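Sep 30, 2022

We play Idcombe tomorrow and I cannot sleep, so I write. Coach said today that I will start at left guard. I have waited for this since June, when I came to Olvera and did not know what a guard was. Refugio Nava is beside me at center. He told me, keep your hips low and listen to my call, the rest I will fix. 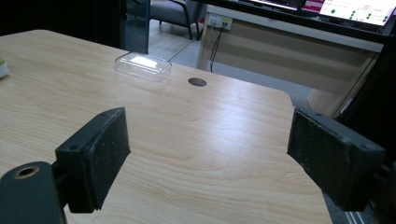
Their running back has 582 yards in 4 games. I watched the film of the Andard game two times, and he always cuts to the side of the left guard. Well, of their left guard, I must not mix it. I play on offense and will only see him from the bench.

My mother asked on the phone if it is dangerous. I said a little. My knee is still stiff after Tuesday, but I did not tell her this. Bus leaves at 8.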